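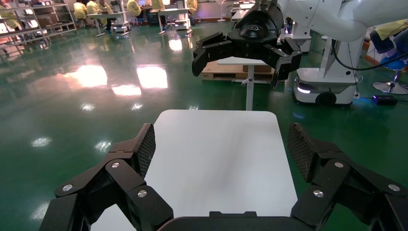
**green epoxy floor, glare is killing us**

**sdelic_56:** ok so we moved the benches in on Wednesday. White tables, rounded corners, shiny green epoxy under everything. Ceiling lights bounce straight up off it. People are complaining by 9 am. Matte topcoat? Anyone done it over existing epoxy?

**trillau_tom:** Did it at our place. 835 sq ft, took a weekend. Scuffs show way more tho. I'd do it again

**pascu77:** don't. matte holds dirt, you'll be mopping forever. Change the lights, put diffusers on. Cheaper too

**trillau_tom:** not cheaper if you have to rent a lift

**Svatopluk S.:** what about the tables? white tops throw light too. we put gray mats on ours, 2 per table, big diffrence

**sdelic_56:** mats could work. tables are the part I actually like, wipe clean in a second. Parts end is set up like this now:
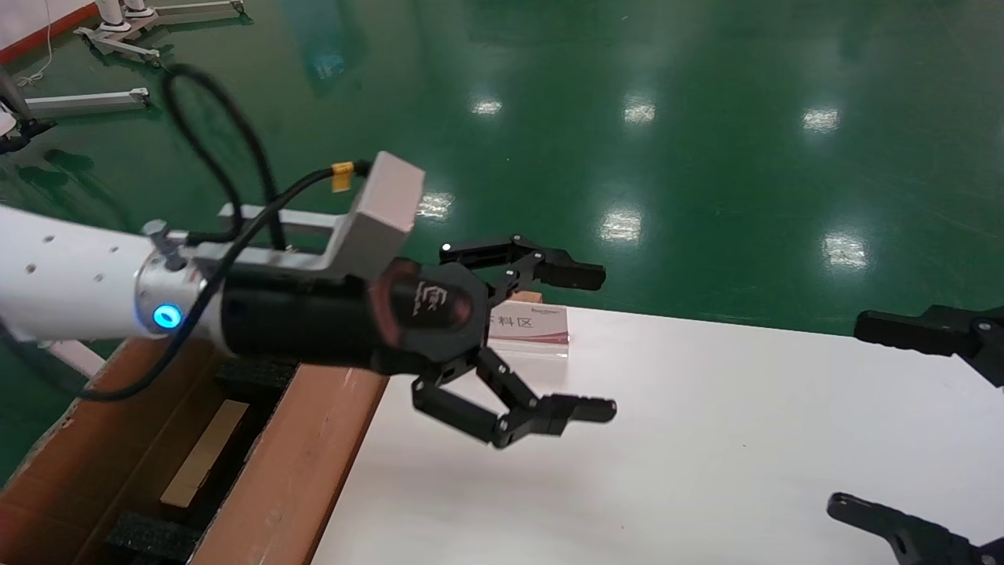
*Table end, open box w/ foam on the left, red lettered card at the back*

**pascu77:** get that box off the table first, you're losing a whole corner. shelf underneath

**sdelic_56:** no way, bending down for every part? box stays

**Svatopluk S.:** agree with spyros, box stays. But card should be bigger, couldn't read that from a stool

**trillau_tom:** test patch of matte by the door before you buy the full kit. Jelberg sells small cans

**sdelic_56:** ordering mats + one can. will post when its down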